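Clallik Round Wicker Basket, reviewed by Roy Blackburn
March 4, 2023

I bought the Clallik in September for clothes that pile up on the bedroom chair. It holds more than 9 folded shirts and the weave hasn't snagged a sweater. The rim has loosened a little on one side. It weighs 698 grams on my kitchen scale, and the tag says 700. Fine for the price.
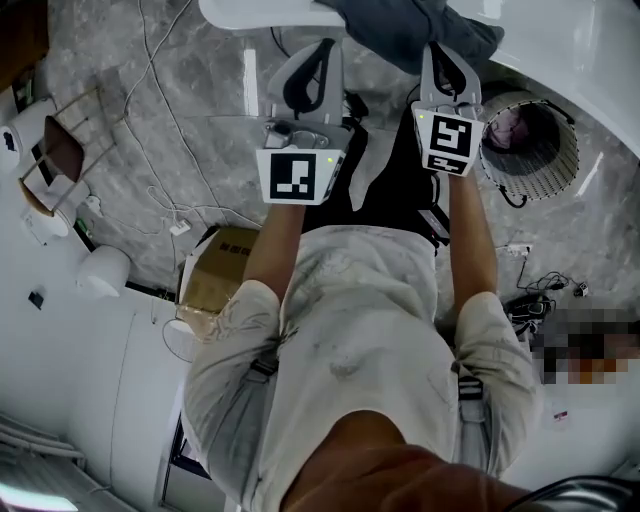 How do you clean it?
A dry brush once a month, then a damp cloth on the rim. Let it air dry before putting clothes back in.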